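The Second Unit

The budget form had one line for delivery robots and I had been told to put a number on it by four. Bruromholm wanted two units for the plaza route. Nelano, the vendor, had sent a quote and access to Plotora, their simulator, so we could try the route before paying for anything.

I started at the lamp post on the plaza side and looked across at the shops with the blue awnings.
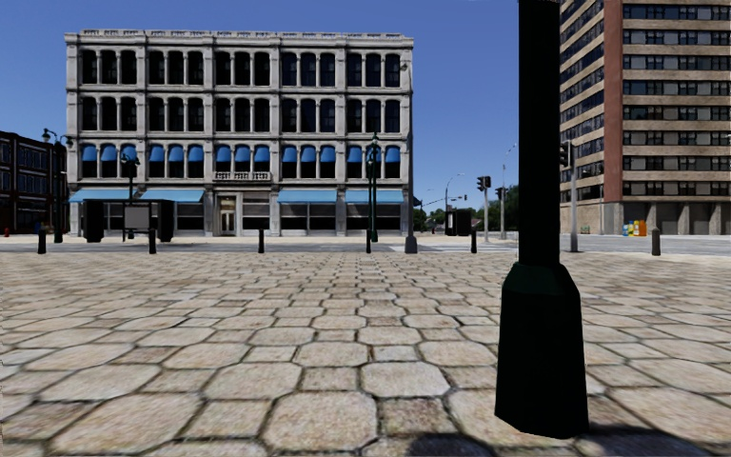

Plotora, plaza route, looking toward the shops and the bus shelter.

The quote was easy enough to read. Wheels for rough paving were extra, 200 a set, two sets. The service plan was 1,535 a year and covered parts but no labor. I wrote that down and underlined labor.

My boss came by with her coffee and leaned over the desk.

"What are those stones?" she asked.

"Octagons, with little squares in between."

"And the joints?"

"Dark. I can't tell how deep."

"Then buy the wheels," she said. "What about the bollards?"

I said I would ask Nelano how wide the unit was with the lid closed. She told me to ask about the lid open, too. Kadlec had bought theirs without asking and ended up paying for a new door.

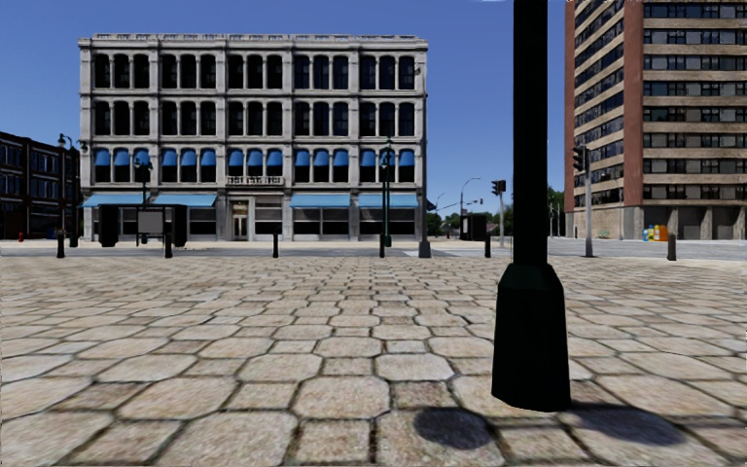
Plotora, same plaza, with the bollards along the far edge.

At three-thirty I typed in one unit, two sets of wheels and a year of service. Under "Reason for change" I put "Second unit next June, if the first one gets across the street." Then I saved the form and went to find out who paid for labor.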